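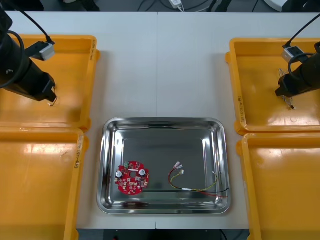 Kirnen Fund: how the Isdale repair mornings are going

Well, we got through April, and I'm happier than I expected to be! The grant has paid for the hall at Isdale and a second kettle (long overdue). We've booked in 200 household items so far, mostly toasters, lamps and radios, with one very heavy bread maker that keeps coming back.
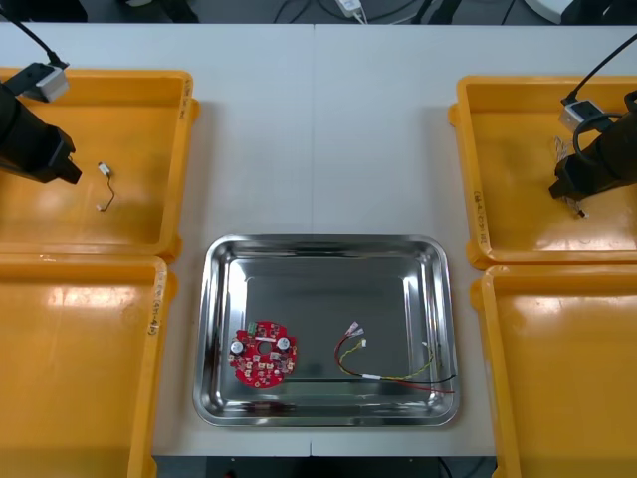 Rent is still my biggest worry. Murgate would have us for less, but the bus stops at 5 and half our people would be stranded, so I'd like to stay put until winter's over. If we do stay, I want to spend a bit on storage. I'm keen on shallow yellow-orange trays on a white table with a steel one in the middle, as bright colours are much easier to find your screws in than my old ice cream tubs. Lids would be nice too.

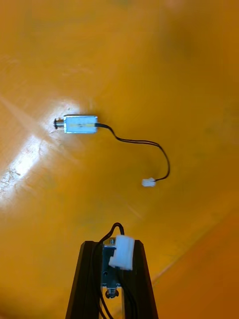
3 min read

The Wednesday sessions have been the surprise. We opened 3 of them to beginners and they filled up straight away, mostly with people wanting to change a plug or a fuse. I've moved the soldering class to the evening and asked Hà to print the handouts in larger type. 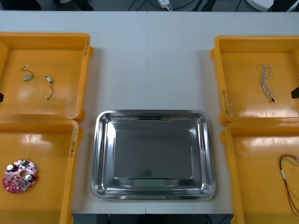
One comment on my last update was that we should charge a gold coin for each item, and that people would look after their things better if they'd paid to have them mended. I'm in two minds, to be fair. Could you let me know whether the grant allows it? I'll hold off on the new posters until I hear from you.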